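## Matching replacement pieces for staff kitchen tableware

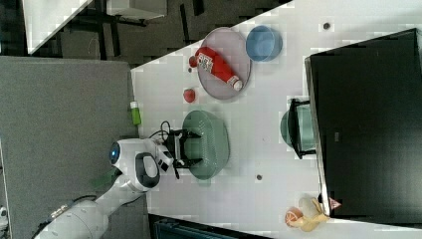 *Sage-green bowl and mauve-pink plate on a white tabletop.*

Our office in Wirnen provides shared tableware for 25 employees. Several bowls have been chipped, and the original supplier no longer carries the line. We wish to buy replacements that may be used alongside the remaining pieces. Is it acceptable to mix makers, and what should be confirmed before an order is placed?

**Heino Lepik**

Mixing makers is acceptable. Please confirm the following in writing:

- the outside diameter and stacking height of each piece
- whether the glaze or finish is approved for dishwasher use
- the minimum order (Dzene sells bowls in sets of 6)

Color names are not a reliable guide. Request one sample and compare it with your existing stock in daylight. Chipped bowls should be withdrawn from use now, even if replacements have not arrived.

**Nives Cirillo**

I agree with the advice on samples. Our branch ordered from Lorna without one and the bowls did not fit the rack. Returns were accepted for 15 days, less shipping.

**Stitance**

Plain white goes with everything.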